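**Topic: Folding stations and staff hours at Pestbridge**

**t_bevan**
From March, the arms will take on the folding of sports kit. The six attendants on that task will move to inspection and repairs. Contracted hours are unchanged.
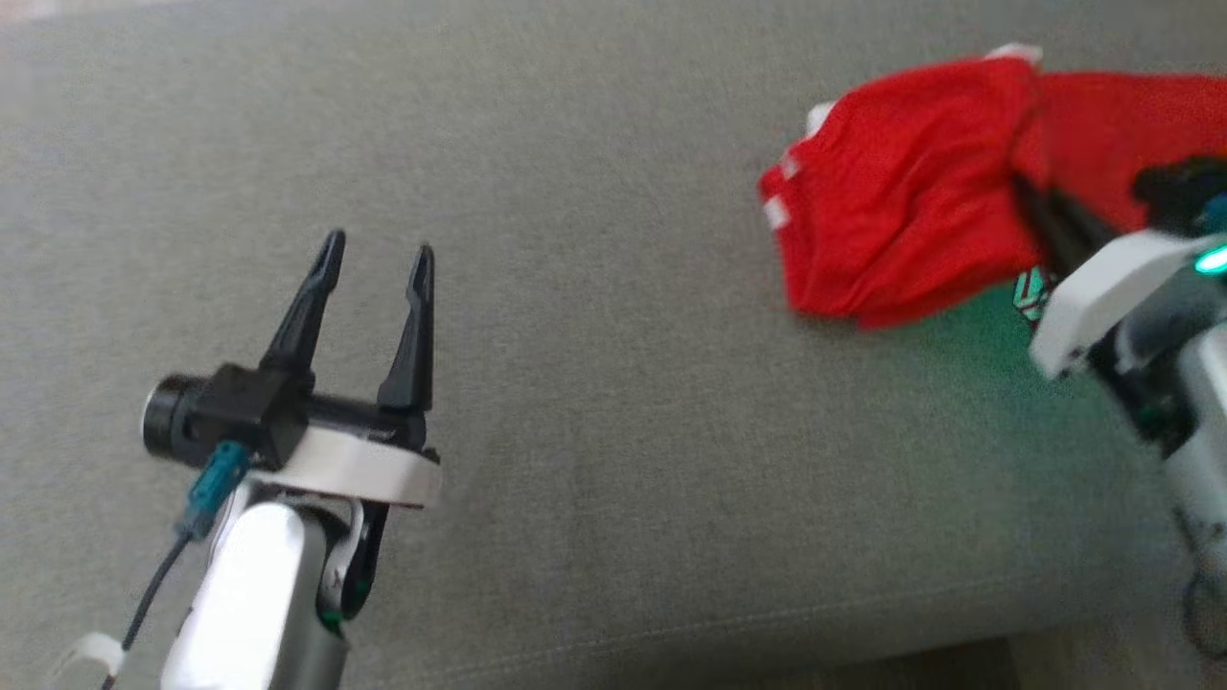

Any attendant who prefers to remain on hand folding should write to Erhan Avcı before the rota is issued.

**adebisi_i**
I must disagree with the word "unchanged". Inspection carries a lower shift allowance, and 53 members of staff have asked for this in writing.

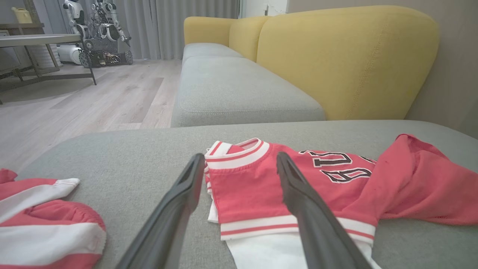

The notice should also state who answers for a badly folded order.

**s.ververidis**
The allowance is under review – I accept that it should have come first.

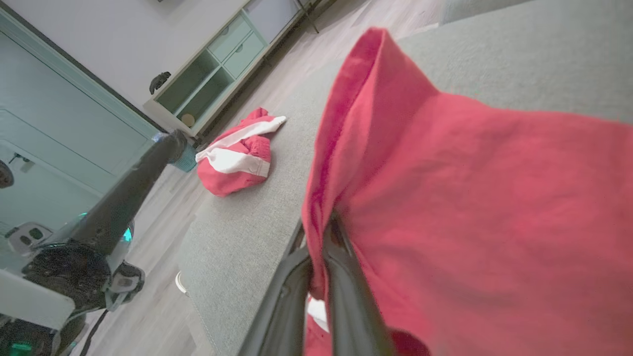

Responsibility stays with the attendant who signs the order. On training, I would add that handling differs by garment. A red piece held up by the gripper beside another still in a heap is ordinary work, and new inspectors should learn to judge it at that stage.

**adebisi_i**
Noted. My objection on pay stands.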